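Filed under: Shop Notes / Manipulation / Household Tasks

September 20, 2019

Cup day again, and a good one. I want to get this down while it's fresh, so apologies to whoever reads it after me for the order it comes in.

Question for the week, as Gwenllian Beddoe put it on the whiteboard in July and never erased: can a machine clear a table yet? One table, one cup to start with. She has a bet running with the Darkard people that the answer is yes by next summer. I was a skeptic when she wrote it. After this week I'd put money on her side, though I'd want to define "clear" first.

Where we stand. The policy we call Lewis was retrained overnight on everything up to batch 9, all of it human demonstrations with the hand-held gripper. The new set is 126 demos, cup only, start positions scattered over the whole table top. The old set was nearly all cup-in-the-middle, and it showed. Lewis would reach for the middle of the table with great confidence whether there was a cup there or not. I loved it for that, but you can't sell it to anyone with dishes.

Ran the new checkpoint on the arm first thing, 17 trials. Twelve clean grasps, three where it closed on the rim and tipped the cup, two where it stopped short and just hovered. Compare that with four clean out of 17 on the old checkpoint, same table, same cup. That's a huge jump for one night of training! I ran up and down the stairs telling people.

The two hovers were both with the cup near the far edge. I think that's a data hole. Went back through the demos and there are hardly any approaches to the far side, most of us being lazy about stretching. So the afternoon went to more demos up on the mezzanine, off-center starts only, gripper held well back before each approach so the whole table is in view at the beginning. Notes on doing that well, for Collum when he takes over the rota:

- Start farther away than feels natural. The early part of the reach is what the model is short of.
- Keep the marker cubes facing the camera. If you roll your wrist, tracking drops and the demo is junk.
- Open the fingers before you move, all the way. Half-open starts taught Lewis to nudge.
- Don't rush the let-go. It learns that too.

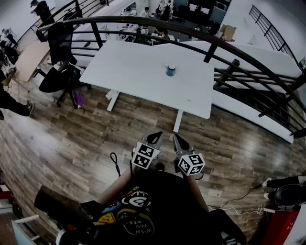 Small blue cup, right of center, gripper still well back from the table.

Got through a long run of those and my shoulder knows it. The thing I keep noticing when I do this by hand is how much I fix without thinking. I come in slightly off, the finger brushes the rim, I shift a bit and carry on. The demos with a little correction in them seem to be worth more than the perfect ones. Gwenllian has been saying so for months and I've started leaving my small mistakes in. Should test it properly: train one on tidy demos only, one on the messy ones, same count. Penciled in for the next batch.

Long talk over lunch about chores in general. Collum's view is that wiping will be solved before picking up, as a wipe can be sloppy and still count. Gwenllian thinks laundry is the hard one and dishes are the easy one, provided nobody minds slow. I timed Lewis this morning and a clean pick takes it 9 seconds where I need one or two. For a shop floor that matters a lot. At home, with the house empty, I can't see that I'd care. Let it take all afternoon – I'd come home to a clear table and be delighted.

The Indberg job is a different animal. They want small parts moved from a tray to a fixture, same part each time, and frankly a fixed pick-and-place would do it today. What they're really asking is whether it can cope when someone bumps the tray. After this morning I'd say maybe, for a small bump. Haven't promised them anything.

Still to sort out:

Grip width log is drifting again. Zero it before each session, not just in the morning.

Need a second cup, taller, and something with a handle. I suspect the handle will wreck everything and I can't wait to see how.

Target is 300 demos before the next retrain. If we keep the pace we had this afternoon that's well within reach.

Far-edge trials go first next time, before anything else gets touched. If the hovering has gone I'm buying the pastries.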